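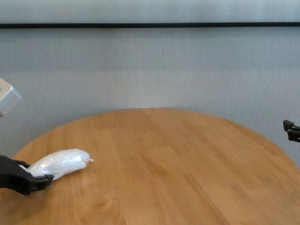 Trurnham two-arm helper – 60 days in

Posted 2019-07-29 by Octavio Arboleda
Rating: 3 out of 5

Quick one, I'm typing this between deliveries. We run a small packing shop, mostly gift stuff, and people keep asking me if a robot can do the boring jobs yet. Wrapping, bagging, wiping down, putting things back where they live. Short answer: sort of. Longer answer below.

What I paid: 2398 a month on the rental plan, plus 300 for setup. Setup was a guy from Zapata who knew his stuff and left before lunch. Manual is bad. Really bad. Pages 14 and 15 are the same page.

The good. It picks up soft things. I did not expect that. Our old Wultska arm was fine with boxes and hopeless with anything that squashes – you'd get a hole or you'd get nothing. Grip force on the Trurnham is a slider in the menu, leave it low and go up one notch at a time.
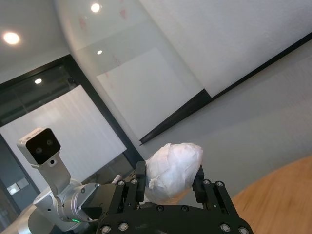
Small wrapped pieces with a twisted end are now its best job by far. Big floppy bags, no. Loose ribbon, forget it. Anything slippery gets a second try and sometimes a third, and my niece can do the whole tray while it's thinking about the third.

Speed. Slow. I logged 1582 pieces over the two months before I quit logging, and a person would have got through that in a few shifts. But it did them while I was on the phone, so I don't know how you price that.

House chores? Tried a few after closing. Moving cups off a table, ok. Folding a dish towel, it made a lump. Wiping, it wipes the same spot and is very happy with it. Would not buy one for teh kitchen. Ask me again in a few years.

Other gripes:
– fan noise, high pitched
– the finger pads wear and you have to order them in fours
– app logs you out constantly
– support answers email only, two days each time

Keep your Uvex glasses on if you're leaning in near the arms, I got a finger tip to the eyebrow in week one. My own fault, still hurt.

Keeping it thru August, then I'll see if they move on the price. If they'd knock the rental down I'd proably give it four.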